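Bolari Tabletop — simulated pick and place episodes

README, last touched Thursday, August 23, 2018

Hi! I'm the person who put this set together, mostly in the evenings and mostly with a cup of tea going cold next to the keyboard. If you've just unpacked the archive and want to get going, skip down to "What's in the folders." If you want to know why some things are the way they are, read it all, I tried to keep it short (I failed).

What it is

Bolari is a pile of simulated episodes of one robot arm moving groceries around on a table. Each episode is one attempt at one instruction, driven by a person, recorded from start to finish. It's meant for training policies that learn by copying, so the input is camera views plus joint readings plus a sentence, and the target is whatever the operator did next.

There are 300 episodes in the raw dump and 223 in the cleaned set. The cleaned set is the one you want. I kept the raw dump because Edeltraud Gisler asked for it — she works on spotting bad demonstrations, so my trash is her treasure — and because I'd rather you could check my choices than take my word for them.

How it was gathered

Everything runs in Skakum, our in-house simulator. It's slow and a bit moody but it gives decent shadows, and shadows turned out to matter a lot for the early models, which kept reaching for them.

Two people drove the arm, me and Edeltraud. We used a hand controller with a trigger for the gripper. Our styles are pretty different! I come in from above and fuss over the last little bit. She swoops in low from the side and usually gets it on the first go. The operator field in the metadata tells you who was driving, so you can split on it if you want to, and I'd be curious what happens if you train on only one of us.

Before each episode the simulator picks a room, a table, a handful of objects and a starting pose. Then it shows the operator a sentence, like "put the mango on the tray" or "move the can next to the carton." We read it, we do it, we hit the done button. If we mess up we're allowed to try again inside the same episode, and those second tries are kept on purpose. A policy that has never seen a recovery has no idea what to do after a fumble.

What's in the folders

episodes/ has one folder per attempt. Inside each you get the camera streams, a joints file, a gripper file and a small text file with the instruction.

meta/ has the table of episodes: room, table, objects, operator, success flag, and a notes column that is mostly blank and sometimes grumpy.

splits/ has train, validation and held-out lists. The held-out list uses rooms that never show up in train. Please don't peek and then tune on it, I know it's tempting.

raw/ is the full dump, same layout, no promises.

The success flag

I set it by hand, after watching each episode to the end. The rule is that the object named in the sentence has to be where the sentence says, let go of, and not moving. A mango hanging half off the tray counts if it stays put. If the arm knocked over something else on the way, the flag is still a success but the notes column says so. Ardeleanu, the older set from our lab, was stricter about this, so don't merge the two without looking at the notes first.

What I threw out

Episodes where the simulator hiccuped and things sank into the table. Episodes where the instruction named an object that never got placed (a bug, fixed in July). A handful where one of us plainly forgot what we were supposed to be doing. And 7 where the joint file stopped before the video did, which I still can't explain.

Objects and rooms

The objects are kitchen things, fruit and packaged drinks and a few dishes. Fruit is harder than it looks: mangoes roll, and two of them on one table make "the mango" a vague thing to ask for. When that happens the sentence should say which one, by where it is. Older sentences sometimes don't, and I've marked those as "ambiguous" in the notes.
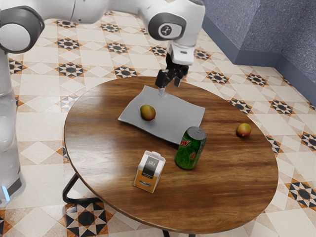 Can I train on just one camera view?
You can, and the loader has a setting for it, but expect more missed grasps, as one view makes it hard to judge how far the fingers are from the object.

Loading it

The loader is in tools/ and it's plain Python. Point it at the top folder and give it a split name. It hands you back whole episodes by default, and you can ask for short chunks instead. Chunks never cross from one episode into the next. I got that wrong in version 1 and it took me an embarrassing weekend to find, so if you have old chunked files lying around, delete them and make new ones.

Known problems

The gripper reading lags the video by 2 steps in everything recorded before the July fix. The loader shifts it for you. If you read the files yourself, shift it yourself.

Lighting doesn't vary as much as I'd like. Models trained on this alone get confused by dim rooms.

The sentences were all written by the same two people who drove, so the wording is narrow. Paraphrases are very welcome — send me a text file and I'll fold it in.

What's next

The follow-up set is called Ronis and will have drawers and doors. Same folder layout, same loader, more swearing from the operators. If you find a broken episode in this one, send me the episode number and what you saw, and I'll fix it or move it to raw/.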